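The Other White Car

On Saturday I backed out of my place at the Antwi supermarket in Hurville and I heard a small sound, like a plate put down too hard. I stopped at once. Behind me stood a white Clostum, parked, with a dent above the rear wheel. There was no driver in it.

I waited for a long time. The milk was getting warm on the seat. Finally I wrote my telephone number on the back of the receipt, put it under the wiper and drove home.
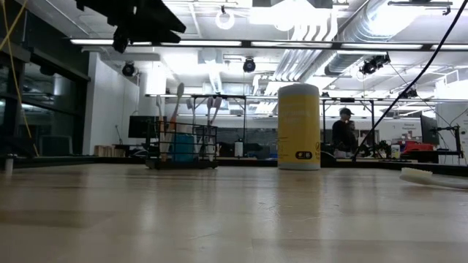 My sister told me on the phone that I had been foolish, that a person should never leave a number before taking photographs, and now the owner could say that every scratch since the car was new came from me. She asked if I had looked at my own bumper. I had not.

I went down with a flashlight. My bumper had a mark as long as a finger, and it was gray, and I could not say if it was there before. I have had this car for many years and I have never studied it so closely.

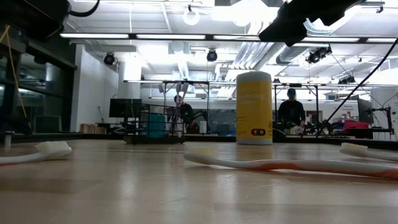
The owner called in the evening. He was polite, and he said the repair would cost 2,000 dollars, and would I prefer to pay him in cash and leave the insurance out of it. I said I had to think. I sat in the kitchen and tried to remember the dent, how deep it was, which side. But memory is weak with such things. Put three toothbrushes with white bodies on a table, take them away, and ask me tomorrow which one was the longest. I would answer you very seriously and I would be guessing.

So I called Lornus, my insurance company, and reported it all. The woman there typed while I talked — I could hear the keys. She wanted to know where my wheels had been pointing. She wanted a drawing.
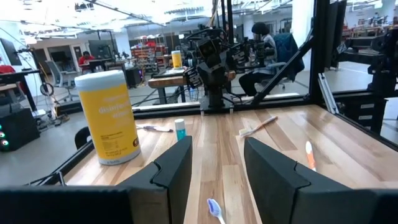

I made the drawing 2 times, because in the first one my car was bigger than the supermarket. Then I sent it and slept badly.

The answer came in August. The store had a camera over the carts, and there had been two white Clostums in that row. I had touched the first one. The man who called me owned the second, and the wind or somebody's hand had moved my receipt.

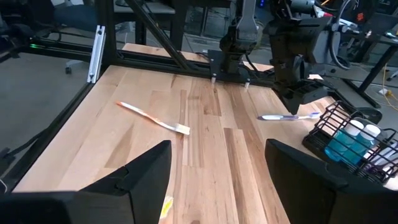 The inspector from Lornus explained that the cars differed only in the trim on the doors. I had not noticed any trim. Of course, it is easy when both are in front of you, as with two white toothbrushes, one with orange on it and the other with purple on the handle. In the parking lot I had seen white, and a dent, and my own fear.

I asked what had happened to the car I really touched. She said it had driven away before dark and no claim had come. I still look for it when I buy milk.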